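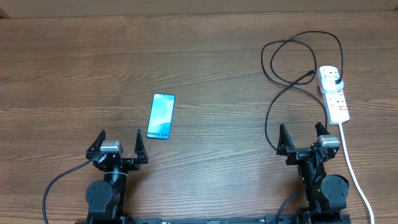
**How often should I oil a wooden table?**

Twice a year for one that gets used, and once for one that only gets admired. I do mine in January and September, mostly so I have something to put on the calendar.

## Oiling it

1. Clear the table. This takes longest.
2. Wipe it down with a damp cloth and leave it overnight.
3. Sand lightly with 200 grit, along the grain. Going across it leaves scratches you will see at every breakfast until you sell the house.
4. Rub in a thin coat of oil with an old T-shirt. Thin means thinner than that.
5. Wait 8 minutes, then wipe off whatever is still sitting on top.
6. Leave it until the next day and do a second coat.

Lay the oily rag flat outdoors to dry before binning it. Scrunched up, it can catch fire by itself.

If the top feels sticky after two days, you skipped step 5. Rub a little fresh oil over it, wipe hard, and tell the family it was the weather.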